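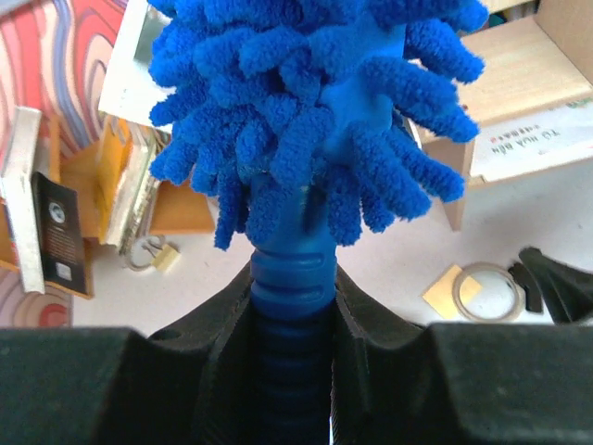

蓝色雪尼尔掸子,手柄带横纹。

2023年3月17日

纸样库除尘和翻检,第二轮。上午只有我和Chanida在,Iman下午两点以后才过来。

接着上次停下的地方,从丙架第三层往下做。这一层都是Wongsuwan那批老墙纸样本,封面布脊,胶已经发脆,翻的时候要托着书脊。上次Wichai提的办法照用:样本册先平放,合着掸上切口,再掸前切口,最后才打开。掸子从书脊往外走,不要来回扫,来回扫会把灰带进订口。掸完的册子放到左边台子,没掸的一律留在架上,中间不要堆第三摞,上次就是因为有第三摞,有两本掸了两遍,一本漏了。

库里登记总数441册,到今天收工做完271册。剩下的主要在丁架,丁架开本大,估计会慢。

温湿度:进门时湿度60%,比上周高。空调那边我没动,等Shirley看了再说。她之前的意见是纸样库不要急着降湿,一天之内变化太大,压花纸会翘。我把门口那台记录仪的间隔改成半小时一次,下周导出来给她。

发现的问题,按册记:

第362号,Pikano的压花系列,后半本有霉点,集中在下角,干的,用软毛刷试了一下能带下来一点粉。没有继续弄,用无酸纸包好,单独放进隔离柜下层。包之前戴了口罩和手套。同一格左右两本逐页看过,没看到霉点,但也先从架上拿下来,放一个月再看,四月中旬复查。

隔壁一格有三本书脊脱开,布还连着。Chanida想直接上甲基纤维素,我觉得应该先试小样,因为不清楚当年厂里用的什么胶。她从废页上裁了几条,分别用稀的和稠的各涂一组,压在玻璃板下面,玻璃板上写了时间。明天揭开看有没有渗色。稀的那组配得可能太稀了,涂的时候边上已经往外洇,先记在这里。

Gellico的胶片剩得不多,够用到丁架一半。Tredero的那种我们试过,黏性偏大,粘在光面纸上会留印子,哑面的还行,以后只用在封面硬板上。请Buppha下单的时候还是订原来的牌子,小包装,开封以后放久了会出油。

关于掸子:布面和硬板封面用掸子没有问题,植绒纸不行,绒面会勾住,只能用吸尘器隔着纱网低档吸。丁架里植绒的不少,Iman下午先去把这些挑出来,夹了黄条子。看到黄条子的不要掸。掸子用到发灰就换下来洗,洗完彻底晾干才能再进库,没干透的不要拿进来。

标签的事还没定。旧标签有一部分是手写的,编号和登记簿对不上,差的大多是后来补号造成的。Iman主张全部换新标签,旧的揭下来另存。我倾向旧的留在原处,新号写在夹条上,不碰原件。这个要大家一起商量,先不动。今天遇到对不上的只在登记簿备注栏打了铅笔记号。

另外有一本里夹着一张当年的报价单,铅笔写的,是三种条纹纸的尺寸和价钱。没有抽出来,两面垫了薄纸,位置记在登记簿里。Wichai在整理厂家往来信件,回头请他对一下笔迹。

收尾:台面用微湿的布擦过,地面吸了一遍,窗台没来得及做。隔离柜钥匙挂回老地方。

明天要做:
揭玻璃板下的小样,拍照
丙架最下面一层
问Buppha无酸纸还有多少,大张的快用完了
丁架植绒册另列一张单子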